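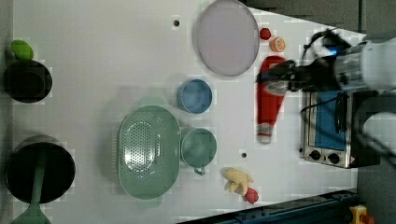

A play kitchen set is a collection of toy cookware, tableware, and imitation food used by children in pretend cooking. Sets range from a few loose dishes kept in a bag to full collections stored with a child-size stove or cupboard. They are used in homes, preschools, and waiting rooms, and are also called toy kitchen sets or pretend cooking sets. The term does not normally cover dollhouse furniture, which is made to a much smaller scale.

Contents

Most sets combine three groups of items. The first is cookware, such as pots, frying pans, and spatulas. The second is tableware: plates, bowls, and mugs. The third is play food, usually fruit, vegetables, and bottled sauces. A colander is often included because it can be used with a bowl for washing and draining games. Oven mitts and aprons may be sold with the set or separately.

Small appliances are less common. When a set has a toaster oven, it usually has knobs and a door. Some families use a real appliance that no longer works, with the cord removed and the glass checked for cracks.

Pieces within a set are not always to the same scale. A toy orange slice may be close to life size while the frying pan is half the size of a real one. Karero, a maker of plastic tableware for children, sold its plates in one size only, and these were often larger than the pans they were meant to go with.

Materials and color

Plastic is the usual material for dishes and food. It is light, can be washed in a sink, and keeps its color well. Wood is used for cutting boards and for food that comes apart in halves. Metal pots are sold for older children. Mitts are made of padded cloth.

Food is generally made in strong colors so that it can be recognized quickly. Dishes are more often pale. Omel introduced a pastel line with 29 pieces, and the Burkura set that followed it used the same approach with a larger range of bowls.

Use

In the simplest form of play, a child moves food between containers, fills a pot, or serves a plate. Later games follow an order of steps, with one child cooking and another acting as the customer. Sets are also used to teach the names of foods and colors, and for sorting.

A low table is often used as the play surface. Dishes are spread out at the start, with the pans kept to one side and the food near the plate.
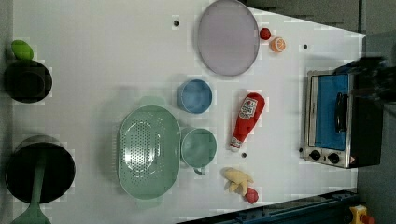
Wim Verhoeven has argued that a set should be laid out in full before play begins, on the grounds that children use only what they can see. Victor Koech takes the opposite view and recommends 9 pieces at a time, with the rest kept in a box and exchanged each week.

Care and storage

Hard plastic pieces are washed in warm water with dish soap and left to dry upside down. Colanders need a soft brush, as crumbs and modeling dough collect in the holes. Cloth mitts are washed by hand. Play food with a seam should not be soaked, as water can get inside and cause mold.

Bowls and mugs are stacked by size. Large plates and colanders are stored flat at the bottom of the box, with appliances kept on a shelf.

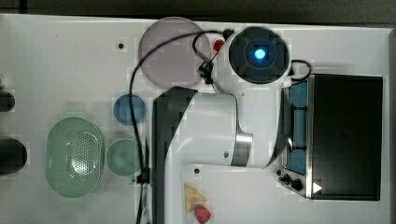
Plate, blue bowl, colander, and toaster oven on a white tabletop

Collecting

Older sets are bought secondhand, often with pieces missing. The Wouters catalog lists 312 separate items, including 2 versions of the colander that differ only in the shape of the handles. Complete sets in the original box are uncommon. Replacement food is easier to find than replacement lids.

See also

Dollhouse
Pretend play
Toy stove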